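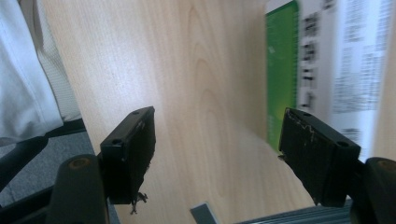
So the results of the rent ballot came in while I was eating toast, and I dropped the toast. We got 61 per cent! I'd told everyone who would listen that we'd be lucky to scrape half, and I have never been so pleased to be wrong.

If you've not been following, students in the Brular and Varma halls voted on whether to hold back their June rent until the university agrees to talk about next year's prices. I moved out of Varma two years ago and I'm a postgrad now, so it isn't my rent, but I teach six of the first years who live there and I hear about it every single week. One of them is paying close to 800 pounds a month for a room where the window won't shut.

The university's reply was an email. It had the word "community" in it four times (yes, I went back and checked) and it said the new prices "reflect the wider offer". I read that bit out in the kitchen and Adom Aidoo laughed so much he had to go and stand in the corridor.

Adom did most of the door knocking, by the way. He took Brular more or less on his own, all those stairs, and came back with a notebook full of names and a cold. I did one evening and lost my voice. People were lovely about it, mostly – a few said they agreed with us but their parents paid and they didn't want a row at home, and I do get that.

Italo Sorrentino from the staff union came to the meeting in the Nurkent building and spoke for a bit about pensions and why lecturers should back the tenants. I thought he went on slightly too long, but he stayed behind to stack chairs and answer questions, and a couple of my students have been quoting him at me ever since.

What happens next is a bit woolly. There's a meeting with the accommodation office, no date yet, and the hardship fund has roughly 1000 pounds in it, which won't go far if they start sending out late fees. If you can spare anything, ask me or Adom. We also need someone who can do a decent poster, as mine looked like a lost cat notice.

Right, I've got marking to do.

Recent posts
Marking season and other horrors
Why I joined the picket in the rain
Library fines: a small rant
The last bus from Fivena
Notes from my first seminar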